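Wuston Laboratory, Household Tasks Notebook
8th March. Simulated kitchen, counter-clearing task 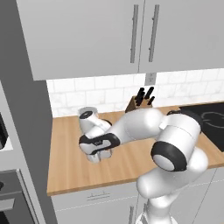
Simulated kitchen, arm over the wooden counter. Fingertips just above the surface, white cup or mug behind the wrist.

Purpose of entry. The Prarley project has asked for a written position on whether the arm may be described as able to clear a kitchen counter. This entry records the present state of the simulation work and the wording the laboratory is prepared to support.

Task as defined. The arm is to take one drinking vessel from the open counter and set it down at a marked position nearer the wall. The stovetop and the knife block are treated as keep-out volumes. Cabinet doors and drawers remain closed throughout. Opening them belongs to the Bitar task list and is not assessed in this series.

Runs. The current series comprises 350 episodes in the Kang scene set. The vessel was placed correctly and upright in 104 of them. The November series used the same definition of success but a fixed vessel position, and the two figures should not be set side by side in any report.

Failures, by type:
Descent stopped short and the fingers closed on air.
Vessel tipped at first contact, usually when one finger arrived early.
Forearm entered the stovetop volume while the gripper was still over the left part of the counter. The episode is ended at that point, whatever the state of the grasp.
Time limit reached. The planner continued to correct the wrist angle and did not commit to a grasp.

Remarks. The third type deserves attention. The elbow is carried on the stovetop side, and a long reach to the left brings the forearm across the cooktop. In a real kitchen a person would expect to use that space at the same time. Raising the elbow reduces these entries but moves the forearm toward the knife block. Relocation of the base should be examined before further changes are made to the planner.

Contact friction in the simulator has not been checked against the bench. Until it has, tipping results are to be treated as provisional.

Position. The laboratory does not support the statement that the arm can clear a counter. It supports the statement that the arm can, in simulation, move a single vessel in a minority of attempts. Wiping, stacking and the handling of filled cups have not been attempted.

Next actions:
Repeat the series with the base shifted 80 mm toward the oven side.
Extend the following series to 700 episodes if stovetop entries decrease.
Log fingertip height at the moment of closing.
Send the friction settings to the bench group for comparison.

Scene file and planner settings are stored under the Prarley directory, counter subfolder.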